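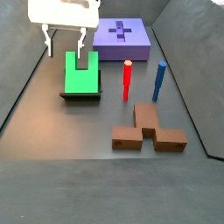

Llevo desde junio enganchada al referéndum de Clollberg y en casa ya me han pedido que cambie de tema en la cena, así que os toca a vosotros aguantarme. Para quien no lo siga: el valle quiere dejar de depender del ayuntamiento de Tinasthorpe y tener el suyo propio. Hubo consulta, ganó el sí, y ahora un juzgado tiene que decidir si aquello valía o no.

El lío está en el censo. Tinasthorpe dice que se dejó votar a gente empadronada en Etham (que siempre ha sido tierra de nadie, media calle de cada lado), y los del valle contestan que esas familias llevan 30 años pagando la basura en Clollberg. ¡Treinta años! A mí me parece un argumento estupendo, pero claro, yo no soy jueza.

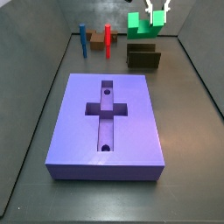 Bloque azul violáceo con un hueco en forma de cruz.

El miércoles me tragué la vista entera por internet, casi 3 horas, con el café frío al lado. Declaró Salamatu Anozie, que fue presidenta de mesa, y estuvo serena y clarísima. El abogado del ayuntamiento le preguntó 8 veces lo mismo con distintas palabras y ella, 8 veces, que el acta estaba firmada y que la leyera. Me encantó.

Lo que no veo es que una sentencia arregle nada. Si anulan la consulta volverán a convocarla, y si la validan habrá recurso seguro. Mientras tanto, el autobús sigue pasando cada 12 horas y la escuela sin calefacción. 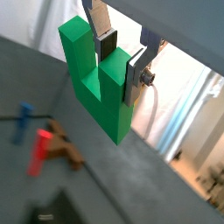

Tipene Lowther me escribe que soy demasiado blanda con los del valle, que una consulta sin censo cerrado no hay por dónde cogerla y que en Etham muchos ni se enteraron de que podían votar. Pues en eso último igual tiene razón, Tipene, lo reconozco. Lo del censo cerrado te lo discuto cuando quieras.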